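12 March 2020, Wutelden shop

Slow, friendly sort of day. Linnea came by with coffee and we went over the tidying job again, the one Lionel keeps asking about (can it clear a bench yet, he wants to know, every single time!). My answer is still "sort of". We ran 18 tries on small hand tools, and 6 went the way I'd like. Margaux thinks the approach angle is too steep, and I'm inclined to agree with her.

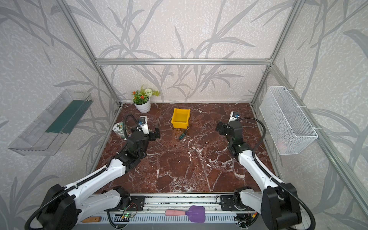
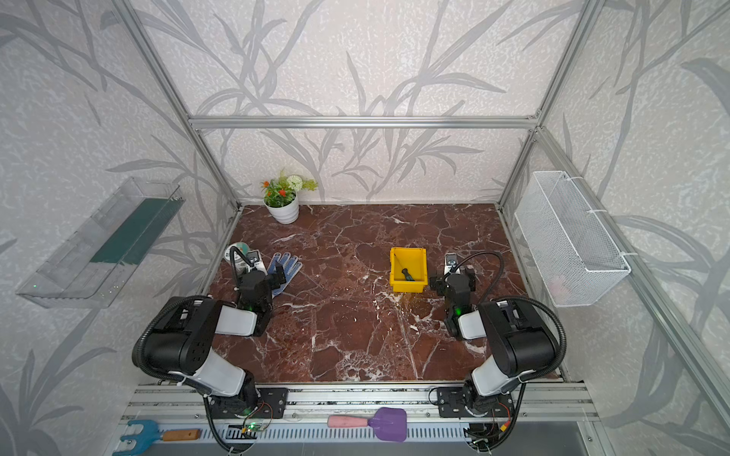 Putting away is a harder chore than picking up, and I keep having to relearn it. A person just drops the thing in and walks off. With the green-handled tool lying diagonally in the little yellow bin, as in the second picture, I'd call it put away, though Agathe wants it flat. Ask her before June what counts.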